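From: Natsumi Kawaguchi
To: Lockwood Watershed list
Date: Nov 14, 2019
Subject: Re: Prirniddale settling pond – comment period

Marcelino Marín wrote:

> Does anyone know if the comment period on the Prirniddale pond is still open?
> The notice on the Turuvar site says 30 days but doesn't give a start date.
> I also can't find anything about what happened to the liner they were told
> to fix in September. My neighbour says it was patched. Somebody else told me
> it was replaced. I'd like to know which before I write anything.
>
> Marcelino

Marcelino, the comment period is open. I phoned the regional office this morning and was told the 30 days run from the date the notice was posted at the municipal hall, not the date it went up on the company's site. That leaves us 5 days. Comments can be mailed or dropped off, but they have to be in the office by the end of the last day. A postmark won't do.

On the liner, it was patched. The inspection report is public and I have a copy. It says the tear on the creek side was covered with a welded patch and that the seam was tested once. It does not say who did the test. Turuvar's own summary calls this a "liner renewal", so I can see where the other story came from.

The larger matter is what they are asking for now. The application would raise the working level of the pond and let them discharge to Wutden Creek during spring melt, when they say the flow is high enough to dilute it. The volume they give is 3,540 cubic metres over the season. The current permit allows no discharge to the creek at all.

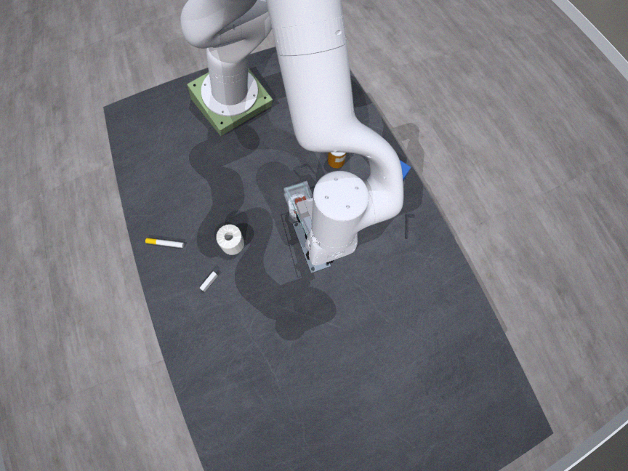
I have been through the appendices twice and there is no flow measurement for the creek later than 2011. Kenji Oyelaran has kept his own readings at the culvert below the old Lockwood mill for years, and he is willing to have them attached to our letter. They show the melt coming earlier and finishing faster than the application assumes. If that's right, part of the discharge would go into a creek that is already back down to its ordinary level.

There is also the question of birds. The application mentions deterrents in one paragraph and says they will be "deployed as required". No schedule, and no mention of who decides. The pond is on the way to the marsh and the geese were using it again this fall. Lucero Montoya walked the fence line with me and we both think there should be a fixed start date for the deterrents, written into the permit as a condition.

Joscha Vogler has a draft letter going and will send it to anyone who writes to him off list. Please don't just sign it and send it back. The office told me that identical letters are logged as one comment, so put it in your own words, even if it's only a few lines. Give the application number, which is 201, and your mailing address. If you draw water from a well near the creek, say so and say how deep it is.

A couple of people have asked about a public meeting. One isn't required for an amendment, only for a new permit, but the director can call one if there is enough interest. I'd suggest a sentence in your letter asking for it.

Marcelino, I can drop the inspection report in your mailbox on my way to work if you don't want to download it – it's a very large file and the office scanned half of it sideways.

Natsumi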